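Reheating of cooked food

Reheating is the process of raising the temperature of food that has already been cooked and then cooled or held. 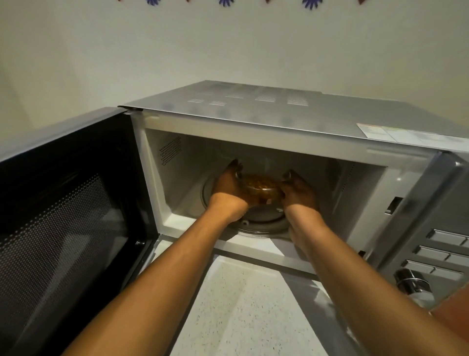
It differs from cooking in that the structure of the food has largely been fixed by the first heating, so that the main aims are an even temperature throughout and a limited loss of moisture. The term is not normally applied to food kept hot without a break between cooking and serving, for which the usual word is hot holding.

Methods

Reheating may be carried out on a hob, in a conventional oven, by steam or in a microwave oven. On a hob, heat enters through the base of the pan and is spread by stirring. Thick stews and pulses move slowly and tend to catch on the bottom unless liquid is added. A conventional oven heats from the outside inwards, and a deep dish may take longer to warm through than a shallow one holding the same weight.

In a microwave oven, energy is absorbed mainly by water in the outer few centimetres of the food, and the centre warms by conduction. The field inside the cavity is uneven. Turntables reduce the effect but do not remove it, and dense food is commonly stirred part of the way through and left to stand before serving. A loose cover holds in steam — a sealed one may burst.

Starch and texture

During cooling, part of the gelatinised starch in rice, potatoes and bread returns to a more ordered form, a change known as retrogradation. The food becomes firmer and may release water. Reheating reverses much of this, although bread hardens again quickly once it cools. Cooked beans and lentils thicken on standing as starch leaves the seed and sets in the liquid.

Safety

Most guidance concerns spores that survive the first cooking, chiefly those of Bacillus cereus and Clostridium perfringens. These can grow if food cools slowly. Some toxins formed by B. cereus are stable to heat and are not destroyed by reheating, so rapid cooling matters as much as the final temperature.

Canteen survey

The Nirkby survey, compiled by Nele Verhoeven and Hanneke Martens, recorded 2513 reheated portions in works canteens. Of these, 1502 had been stirred at least once during heating. The authors found the widest differences between edge and centre in unstirred portions of thick stew, and left frozen meals out of the analysis.

See also: Blast chilling; Hot holding; Retrogradation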